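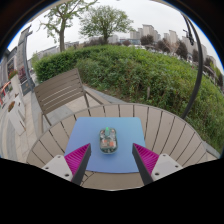 Losano Readers and Viewers Club
Minutes of the September meeting

The meeting opened at 6:30 p.m. in the back garden. The minutes of the August meeting were read and approved with one correction: the novel discussed was the second Warnov book, and the minutes had it as the third.

1. Discussion: the Warnov series, season one

Members had watched all of the first season. Most thought the pilot spent too long on the space station and that the show picked up once the crew reached Ronine. Several members said the engineer's story was the strongest part of the season, and that the change from the books - she is now the one who finds the signal - made her a lead where she had been a side character. Two members disagreed and said the captain's part had been cut down to make room for it.

There was a longer exchange about the finale. One side felt the last ten minutes were written to set up another season and left the mutiny plot hanging. The other side pointed out that the book ends at the same spot. No vote was taken.

It was agreed that the animated shorts are worth watching before season two but will not be put on the schedule.

2. Next selection

Three titles were put forward. After a show of hands the club chose the Pathak trilogy, starting with book one. The paperback runs 147 pages, so members are asked to finish it before the October meeting. The library has two copies. Anyone who has already read it is asked not to discuss book two in the message group. 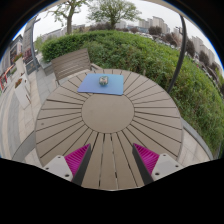 3. Newsletter and website

The website had 2,578 visits over the summer, most of them to the episode guide. The guide still lists two episodes in the wrong order and this will be fixed. A member offered to write a piece on the older female pilots in the Warnov books for the fall newsletter. Accepted. Length to be kept to almost any size that fits on two sides of a sheet.

4. Trivia night

The date is still open. The room at the library is free in November but closes at 9 p.m., which is tight for five rounds. Agreed to cut the music round and keep the costume round. Questions should come from the shows only, not from the books or comics.

5. Other business

A request to move the start time to 7 p.m. was held over to October. Members who borrowed discs are asked to bring them back.

The meeting closed at 8:15 p.m.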